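Study carrel

A study carrel (also called a study cubicle or a carrel desk) is a small desk with panels on two or three sides, made for one person to read or write. Carrels are found in libraries, in student residences and in some offices. The panels keep away the view of the neighbors, but they stop only a part of the noise.

Origin of the form

The older carrels stood in monasteries, by the windows of the cloister, where the monks had light for reading. The modern carrel is simpler. It consists of a desk top, a back panel, two side panels and very often one shelf. In Sarnport the first carrels of this kind were put into the Frei residence in June, after a plan by the joiner Meinrad Marti. The residence had 112 of them at the last inventory, dated 11/8/21.

Construction

Most carrels are built from light-colored wood, so that the inside does not become too dark. The Marti plan leaves a gap of 6 centimeters between the back panel and the wall for the cables. Under the shelf there is usually a lamp. When no clips are used, the cables of the lamp and of the chargers hang down from the shelf.

Everyday use

In residences the carrel is seldom used for study alone. The person has little other surface, and the desk takes also the work of a kitchen shelf and of a wardrobe. Roswitha Lanz, who described the Frei residence in a short study, found that drinking vessels and bottles stay the longest on the desk. They move slowly to the corners, and the middle is kept free for work or for the mug in use. Clothes are often hung at the side, with bags under them.

A carrel in daily use, with mugs, bottles and a round red coaster on the desk and clothing at the far left.

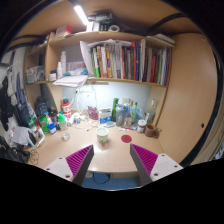
Order and storage

Several residences give rules for the carrel. The rules in Sarnport ask that glass bottles are kept away from the front edge and that nothing is hung over the lamp. Wendelin Hauser proposed a second shelf, 30 centimeters deep, for cups and jars. It was built in almost 50 carrels, but tall bottles did not fit under it, and the later ones were again made with a single shelf.

See also

Cubicle
Writing desk
Reading room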